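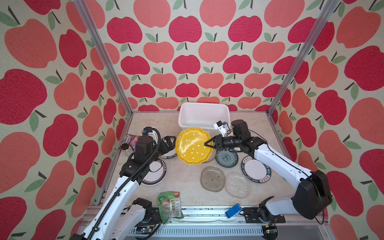

You can't put a plate with holes in it out for company, Kazuhiro Sakai told me over the phone, and you can't give it away either, so I suppose you'll have to keep it. He had called about the truck. We had been talking for maybe a quarter of an hour by then and had got no further with the truck than whether it would fit under the maple.

I was standing in my aunt's kitchen in Wovville with the phone tucked against my shoulder and a sheet of newspaper in each hand. The yellow plate was on the counter beside the white tub. I had wrapped everything near it and gone on not wrapping it, the way you leave one person until last when you're saying goodbyes at the door.

"It isn't a plate," I said. "She drained berries in it."

"It has a scalloped edge. It's a plate."

"She called it the strawberry dish."

"She called my car the bus," Kazuhiro said, and then he had to go, as there was a customer, and we still hadn't settled about the truck.

My aunt Lorna had moved to Prandport in October, to two rooms with a view of the ferry landing, and she had taken with her one armchair, her good coat, the radio, and a box of letters that she carried on her own lap the whole way down. The rest she left to me. I don't mean that she gave it to me. She left it to me to do, with a list that ran to 6 pages in pencil and got shorter-tempered as it went along. Page one said things like "the blue pitcher might please Ellen, if she still has that shelf." Page five said "towels – anybody."

The kitchen was all on page two, except for the strawberry dish, which wasn't on any page at all. I went through the list twice with my finger to be sure.

It was a good kitchen to be left alone in. The apples helped. She had papered it the summer I was ten, big red and pink apples with little green leaves, on a speckled cream ground that she said would hide the splashes, and it had hidden them pretty well. My uncle wanted stripes. He held the ladder anyway, and told everyone who came in for years afterward that he had voted for stripes, and when she talked about changing it once he was so upset that he went out and sat in the garage. As a child I used to pick out which apple I would eat first. I found I still had my eye on the same one.

I made coffee, and did the cups, and did the drawer with the string in it. The string took me longer than the cups. There was a pie crimper in there I had no memory of, and a church key, and a bundle of receipts from Hirano, the hardware store that used to be on the corner where the bank is now, held together with a clothespin. One was for wallpaper paste. I sat down on the step stool to read that one, and then I read the rest of them, and then it was dark and I had to find the light switch by feel, which I did on the first try, after all those years.

She telephoned at six, as she always did, once the rates went down. The rates haven't gone down at six since I was in high school, but there's no use telling her.

"Where have you got to?" she said.

"Page two."

"Still?"

"I'm in the string."

"Oh, well," she said, and I could hear that she forgave me. She told me about the ferry, and about a woman on her floor from Gumeck who put vinegar in everything, even, my aunt believed, in the cocoa. She told me the wind had been up all night. I waited for her to get to the end of the wind.

"What do you want done with the strawberry dish?" I said.

There was a pause, and the radio going behind it.

"Is that still there?"

"It's on the counter, next to the tub."

"I thought your mother took that," she said. "I was cross with her about it. I believe I was cross with her for years." She laughed a little and then stopped. "We used to sit on the back step with that thing between us, you know, and the tub underneath for the drips. She ate more than she hulled. I'd look down and there would be nothing in there but the holes."

"I didn't know it was Mom's."

"It wasn't your mother's, it was mine. That's what I was cross about."

I said I could bring it to her when I came down in December. She said where would she get a strawberry in December, and besides, she had a perfectly good strainer, the Prandport people had given her one. Then she said there was a shelf over the sink, a narrow one, and she had been thinking it looked bare. Then she said not to go to any trouble, and to wrap it in a towel and not newspaper, newspaper came off on things, and to use one of the thick towels from the hall and not to let anybody have those until I'd done it.

"Page five says anybody," I said.

"I know what it says. I wrote it."

So I went up to the hall closet for a towel, and came down, and ran some water, and washed the dish properly first, though it didn't need washing. I held it up over the tub to drain. I stood there for longer than it takes. Then the phone rang again, and it was Kazuhiro, who had been out with a tape measure and wanted me to know that if I could tie back the low branch on the driveway side he could have the truck there by eight, and did I want him to bring rope, or was there string in the house?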